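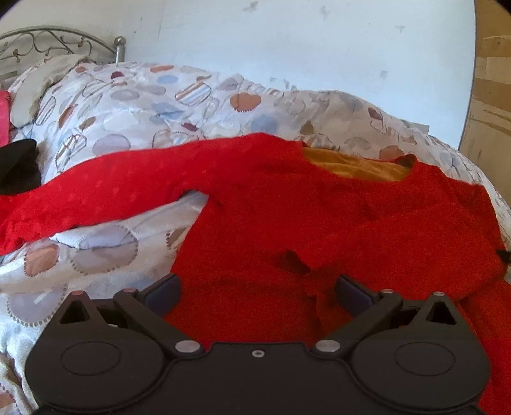

Killbridge Papers in Domestic Life, Vol. 5, p. 79

3. The limbo garment

Every household in the Killbridge survey had somewhere for clothes that were too worn for the drawer and too clean for the wash. Leckie and Okabe call this "limbo", and most people we spoke to call it the chair. Berchtold's earlier work treated the chair as a failure of storage. Having visited the homes, we think it is a filing system, and a fairly strict one.

Knitwear does best out of it. Shirts stayed in limbo for 2 nights before somebody lost patience, while a jumper could remain there until the weather changed. Owners defended this with some heat. One told Kvaran that wool "cleans itself if you leave it alone", a view she also held about the oven. 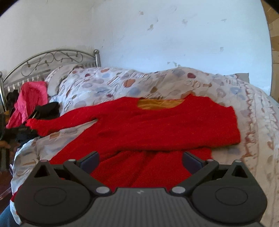 Figure 2. Red knitted jumper spread on a bed.

Beds were used as sorting tables in the daytime, and the sorting had to be finished by night for obvious reasons. It seldom was. Respondents described moving the whole pile to the floor at 11 pm and back again at 7 am, and several counted this as exercise. Pfister (personal communication) reports the same traffic in Caron, where the bedrooms are larger and the piles have grown to suit.

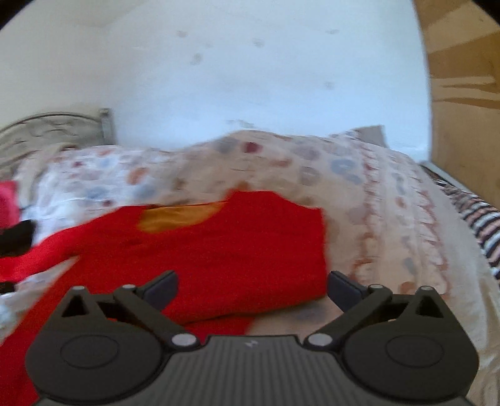

3.1 Smell as evidence

The sniff test was used in all the homes, though few respondents admitted to it on the written form. We therefore rely on the interviews.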